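3.2 Paper left on shared tables

The second group of items in our survey is waste paper. By this we mean sheets, wrappers and receipts which a person has crushed in the hand and then put down on the table instead of carrying them to a bin. In the Misbridge building we recorded 284 items on shared tables during March 2018, and over a third of them were paper of this kind.

We divided the crumpled paper into two forms. In the open form the sheet is folded and pressed but still lies rather flat, so that a part of its surface can be seen. In the closed form it is a tight bundle, and the creases stand up from it. The difference has a practical meaning for tidying. The open form covers more of the table and is noticed earlier by the next user. The closed form is easier to take with one hand, but it was more often overlooked: 38 closed pieces stayed in place until the evening round, against 11 open ones. Meireles had proposed the same division in his earlier notes on the Skirkavari canteen, and we keep his terms.

Colour also played a role. Pale paper on a light wooden top was reported late, especially when the ceiling lights were reflected in the surface. Figure 4 shows both forms in pale green paper, the open one in the left foreground and the closed one farther back.

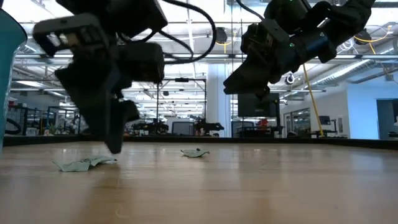 Figure 4. Open and closed forms of crumpled paper on a wooden tabletop. Faint printing is visible on the larger piece.

3.3 Cups and lids

Cups were recorded separately from their lids, as the two were seldom left together. A lid lying upside down was entered as one item, also when it held a spoon or a tea bag.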